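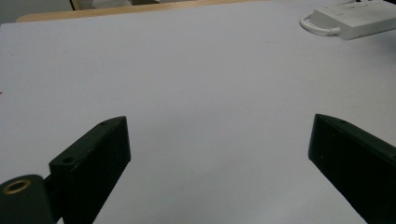 About Brarnura

4 min read

Brarnura is a physical therapy and movement practice in Cestville. We work with people who are recovering from an injury or an operation, people with long-standing back, hip or shoulder pain, and older adults who want to stay steady on their feet. You don't need a doctor's referral to book a first visit, although some insurance plans ask for one.

The practice was started by Kevser Kurtuluş, a physical therapist who had spent most of her career on a hospital orthopedic ward. She saw a lot of patients go home with a sheet of exercises and come back months later with the same stiff knee. She rented two rooms above the pharmacy on Çınar Street and began seeing people in the evenings after her hospital shift. Two years later she left the hospital and moved the practice to the ground floor of the same building, where we still are.

Kagiso Baloyi joined when we moved downstairs. He runs the balance and strength classes and sees most of our shoulder patients. Before that he taught physical education and coached track.

How we work

A first appointment lasts 60 minutes. We ask about your health history, your work, how you sleep and what you'd like to be able to do again. Then we look at how you move and agree on a plan with you. Follow-up visits are 40 minutes, one on one, with the same therapist each time unless you ask to change.

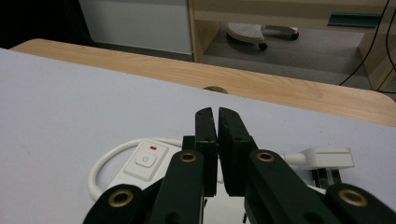 Between visits you will have exercises to do at home. We keep these short. Most people get a routine of 15 minutes a day, and we would sooner give you four exercises you'll do than ten you won't. If something hurts or doesn't suit your day, call us and we'll change it before your next appointment.

We use hands-on treatment where it helps, mostly in the early weeks. We don't sell supplements, braces or treatment packages, and you pay for one visit at a time.

Classes

Small group classes run in the morning and again at 6 p.m. There is a balance class for older adults, a general strength class, and a gentler class for people coming back to exercise after illness. New groups start in September and after the winter break. You need one individual visit before joining so that we know what to adapt for you.

Working with employers

We also visit workplaces. Our longest-running arrangement is with Draltico, a packing firm on the east side of town with 200 employees. We go in every month to look at lifting and standing tasks, and staff can book a short consultation during their shift.

Visiting us

The entrance is step-free and there is parking behind the building, reached from the side lane. Please wear something you can move in. Changing space is available if you are coming from work. To change or cancel an appointment, phone the front desk by noon the day before.

Last updated: September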